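Visit Report: Farkas Test Kitchen, Stornier

Date of visit: 2007-01-23
Prepared by Elspeth MacLeish

Purpose

The visit was arranged after the September trade fair, where Farkas showed its countertop steaming range and invited buyers to see the test kitchen. I wanted to look at working methods for small-batch steamed dough and to collect figures we could compare with our own records at Ostura.

Premises

The test kitchen is on the upper floor of the Dendeck building, reached by a goods elevator. Dry storage is to the left of the entrance and the dough bench is to the right. Flour is weighed in 500 g lots and logged by sack number. The current log was open at entry 1541. Each entry gives flour lot, water temperature, proofing time and the initials of the cook. There is no column for room humidity, and I was told this is being considered.

Proofing takes place in a closed cabinet. The cabinet door seal was worn at the lower hinge, and staff had noted this on the door.

Steaming station

Steaming tests are set up on white tables against the wall, away from the dough bench. The unit in use was an electric steamer pot with a cream-white base and a stainless steel basket on top. The basket floor is perforated with rows of small round holes, with a few larger raised ones near the center. Side handles are white, as is the bar handle on the glass lid. Four buns were on an oval plate to the right of the pot, uncooked, with the lid laid flat on the left.
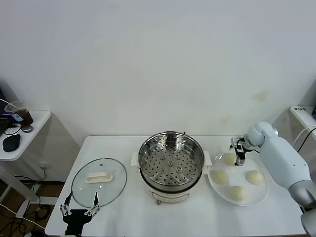 Loading procedure

The written procedure is short. Water goes into the base first, to the marked level. Buns are placed in the basket one at a time, with a gap between neighbors and between each bun and the wall. The lid goes on last and stays on until the timer ends. After the heat is off, the cook waits 3 minutes before lifting it.

Paper liners are used for filled buns only. Plain dough goes directly on the steel, lightly oiled. I asked whether sticking was a problem and was shown the reject sheet, which listed two cases for the month, both on baskets that had been washed but not oiled.

Observations

The lid has a thin metal rim and can be set down flat, so no stand is needed. Table space is the limiting factor: pot, lid and plate together take up most of the working width.

Cleaning of the perforated baskets is done by hand with a nylon brush. Soaking time is around 2 hours.

Follow-up

Request a copy of the loading procedure.
Ask for proofing times by flour lot.
Check our own basket hole spacing against theirs.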